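Robotics Club, minutes, Wednesday, room 16
Start 3:40. Chair: Friederike Meinecke. Quorum ok. Last minutes approved, no changes.

1. Kitchen sim, where we are
Starkis team showed current work on the projector. Both from the same kitchen:
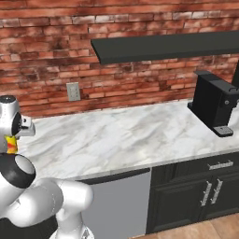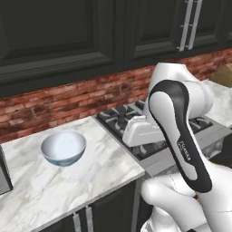 Pick-up task is the one to finish first. Friederike wants the grasp script merged before anyone starts on the bowl task. Agreed. Two people had local copies with diffrent gripper speeds, so nobody's numbers match. Speed goes in the shared config from now on, do not hard-code it.

Total runs logged so far 233. Question from the back whether that's enough for the May entry. No, Pratodton rules ask for 4000. Will have to run overnight on the lab machines. Friederike to ask the school office about leaving them on, answer needed by next meeting.

Long talk about random start positions. Some want the arm to start anywhere, others say keep it fixed until the pick works. Vote: fixed for now. Revisit after the merge.

Collision warnings: arm links vs. countertop edge. Could be the collision shapes being too fat, could be the planner. Starkis team to turn the shapes on in the viewer and look. Not to be "fixed" by switching warnings off (again).

2. Pratodton entry
Category still Home Tasks. Team name needed on the form. Suggestions: Prasta, Prasta 2, Toast. Prasta wins on show of hands.
Form needs an adult signature, a one page summary and a short video. Summary draft is in the shared folder, please stop editing it in three colors. Video script not started. Needs an owner, none found, carry over.

3. Hinrichs workshop visit
Hinrichs can take us in May, afternoon only. 16 places. First come, sign-up sheet on the door. Closed shoes. Permission slips back to Friederike, no slip no bus.

4. Money
Bus quote not in yet. Snack fund is fine. New graphics card: no, not this term.

5. Any other business
- Please log out of the lab machines, 2 were locked all weekend
- New members still want a beginner session on the simulator. Starkis team will do one at lunch, day to be announced
- whoever has the long HDMI cable bring it back

Actions
Merge grasp script, move speed to config: Starkis team
Check collision shapes: Starkis team
Office re overnight runs: Friederike
Sign-up sheet and slips: Friederike
Video owner: open

Closed 4:35. Next meeting same time same room.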